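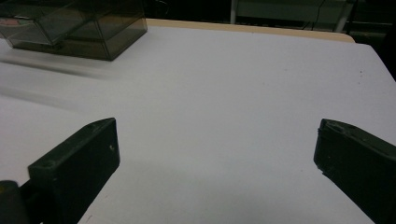
Ticket: Label printer drops off the network after idle

Product: Droda desktop label printer, network model
Site: Lultau branch, packing room
Priority: Normal
Status: Closed

Reported problem

Printer works first thing, then stops answering if it is left alone for a while. Jobs sit in the queue on the packing PC marked "sending". Turning the printer off and on brings it back and the held jobs all come out at once, which means duplicates, as staff have usually pressed print again by then. Started in April, after the switch in the cupboard was replaced.

Log

09:10 Rang the branch. Printer had been idle overnight and was not replying to ping. Panel light green, no error showing. Asked them to leave it as it was.

09:25 Switch shows the port as up, but no traffic from the printer. Turned the port off and on from our side. Printer came back without a restart. So the printer itself had not crashed.

09:40 Checked the address. It was being handed out by the router with a short lease, and the old switch notes say it used to be fixed. Set a reservation ending in 73. Test label printed.

10:30 Idle test. Printer left alone for 30 minutes. Still answering.

12:15 Idle test again, 90 minutes this time. No reply. The reservation was worth doing but it is not the cause.

12:40 Compared settings with the printer at the Mbeki branch, same model, no complaints. Theirs has sleep mode set to "light". Lultau has "deep". Also, the Vuvley switch at Lultau has energy saving turned on for every port, and the one at Mbeki has it off.

13:00 Turned off energy saving on the printer port only. Left sleep mode on "deep" so that we change one thing at a time.

15:05 Idle for almost two hours. Answers ping, first label takes a few seconds and then prints normally.

Next morning, 08:50 Answered after a full night. Branch printed 4 labels with no duplicates.

Fix

Energy saving off on the printer port. Address reservation kept. Cleared the old jobs from the queue and told the branch to wait for the first label before pressing print again. Firmware not touched.

If it comes back, check the port setting first. A factory reset of the switch will turn energy saving on again.

Comments (3)

packing_desk2
Same fault on ours. Turned off the port setting and it has been fine for a week.

tobermoryblue
Where is the setting? I can't see it on the older Vuvley menu.

gridref
It's under Ports, then Advanced. You have to save it and then apply it, or it goes back when the power is cut.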